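Changes to the Ruda Housing Advice Fund

21st January

The Ruda Housing Advice Fund begins its new grant period this month, and as its director I would like to set out on this blog what will change for tenants and for the attorneys who assist them.

Over the past period, the Fund placed 200 households with an attorney at no cost. Most of these matters concerned security deposits, repairs or notices to vacate. The firm of Bustetti Marchetti has agreed to continue its support and will assign five attorneys to the evening sessions in Prerkov. Melur Pattinasarany will supervise intake, a position previously held by Raffaele Testa, who now oversees training.

The income limit remains as it was. The filing assistance grant, however, rises to $300 per household – an increase our partners first requested last May. Households already receiving assistance do not need to apply again. 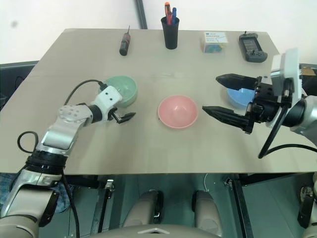
Applications for the new period are accepted in person and by mail. Each must include a copy of the lease, any notice received from the landlord, and a signed consent form. Forms may be signed on arrival, using one of the pens in the black holder at the back edge of the light gray table. Please sign in blue or black ink, as the court clerk does not accept other colors. Decisions are issued in writing within 11 business days, and an applicant who is declined may request a review by letter.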